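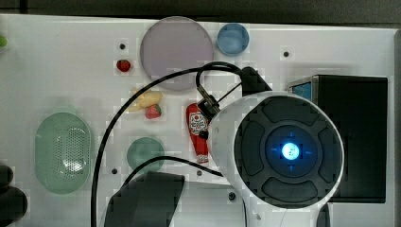 Wie oft muss textiles Spielmaterial in einer Kindertageseinrichtung gewaschen werden?

Maßgeblich ist der Hygieneplan der jeweiligen Einrichtung. Für Gruppen mit Kindern unter drei Jahren sieht der Träger eine wöchentliche Wäsche vor, für alle übrigen Gruppen eine Wäsche im Abstand von 2 Wochen sowie zusätzlich bei sichtbarer Verschmutzung.

Startseite > Kindertageseinrichtungen > Arbeitshilfen > Reinigung und Pflege von Spielmaterial

Reinigung und Pflege von Spielmaterial
Arbeitshilfe des Trägerverbunds Janbridge, Stand: Juni 2026

Die vorliegende Anleitung richtet sich an alle Beschäftigten, die in den Einrichtungen des Verbunds für Rollenspielbereiche, Kaufläden und Kinderküchen zuständig sind. Sie ergänzt den Hygieneplan und ersetzt ihn nicht. Abweichungen sind mit der Leitung abzustimmen und schriftlich festzuhalten.

1. Sortieren
Das Material wird vor der Reinigung nach Beschaffenheit getrennt. Textile Teile, etwa Obst, Gemüse oder Flaschen aus Plüsch, kommen in den Wäschesack der Gruppe. Geschirr aus Kunststoff wird gesondert gesammelt. Holzteile bleiben trocken und werden zuletzt bearbeitet. Teile mit Batteriefach sind vorab auszusortieren.

2. Prüfen
Jedes Teil ist auf offene Nähte, scharfe Kanten und lose Kleinteile zu kontrollieren. Klettpunkte und aufgenähte Blätter lösen sich erfahrungsgemäß zuerst. Beschädigte Stücke gelangen nicht zurück in den Gruppenraum, auch nicht vorübergehend. Sie werden in der Mängelliste (Formblatt 13) eingetragen und repariert oder entsorgt.
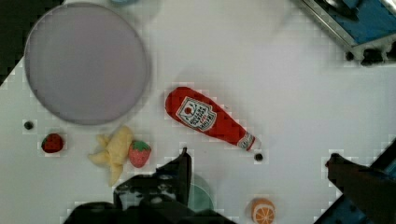

Musyoka Wanyama gibt zu bedenken, die Mängelliste werde in vielen Häusern erst am Monatsende ausgefüllt, und dann wisse niemand mehr, welches Teil gemeint gewesen sei. Das Formblatt gehöre daher neben den Wäschesack und keinesfalls ins Büro.

3. Waschen
Textile Teile werden im geschlossenen Wäschenetz gewaschen. Die Temperatur richtet sich nach dem Pflegeetikett. Fehlt das Etikett, ist die Herstellerangabe einzuholen; bis dahin bleibt das Teil außer Gebrauch. Weichspüler wird nicht verwendet. Bei dicker Füllung ist mit langen Trocknungszeiten zu rechnen – das Material darf erst zurückgegeben werden, wenn es auch im Kern trocken ist.

Kunststoffgeschirr kann in der Spülmaschine gereinigt werden, sofern der Hersteller dies zulässt. Andernfalls genügen warmes Wasser, ein mildes Spülmittel und gründliches Nachspülen. Holzteile werden nebelfeucht abgewischt und stehend getrocknet.

4. Trocknen und Einräumen
Wäscheständer sind außerhalb der Laufwege aufzustellen. Zum Einräumen eignen sich offene Regale bis zu einer Höhe von 70 Zentimetern, die von den Kindern selbst erreicht werden. Deckelkisten dienen ausschließlich der Lagerung im Materialraum. 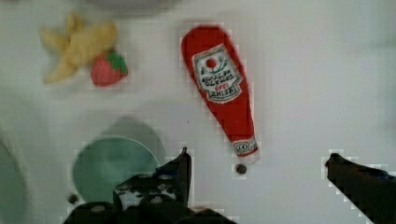
Aus einer Einrichtung in Drorkedon kam der Hinweis, ein zweiter Materialsatz habe sich sehr bewährt. Während der eine Satz trockne, könne der andere bespielt werden, und die Kinder müssten auf ihren Kaufladen nicht verzichten.

5. Dokumentieren
Datum, Gruppe und Namenszeichen werden im Reinigungsnachweis vermerkt. Die Nachweise verbleiben bis Dezember in der Gruppe und gehen anschließend an die Leitung. Bei gehäuften Magen-Darm-Erkrankungen gelten die verkürzten Abstände des Hygieneplans; textiles Material ist in dieser Zeit vollständig aus den Gruppen zu nehmen.

Formblätter und Wäschenetze sind über die Materialstelle Grosov zu beziehen.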